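Plastic toys and bath stuff, quick clean
Amber Garside, Pluddale

Doing the toy bin again. February, everybody sneezing. Notes so I dont have to look it up next time.

Hard plastic first. Warm water, squirt of dish soap, old toothbrush. Scrub the creases. Rinse twice. Anything with a squeak hole stays OUT of the sink, wipe only, water gets in there and goes black.

Battery toys: damp cloth, batteries out.

Sticker gunk: cooking oil, 11 minutes, rub with thumb. Wash after. Still sticky? Do it again. 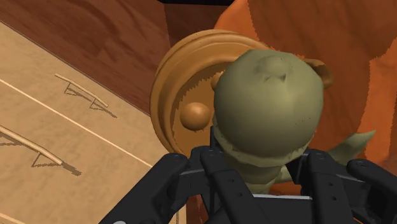

Drying. Rack by the window, not in a heap. Turn them over after 30 minutes, then leave till morning. Damp toys back in the bin = smell.

Bin itself gets wiped too, I forget every time.

Dishwasher ok for solid plastic, top rack, small bits in a mesh bag. No heated dry. Lost a teaset that way.

Marker on plastic: rubbing alcohol on a cotton ball, try the underside frist. Takes paint off some of them.

Soft toys are on the laundry page. Bath mat too.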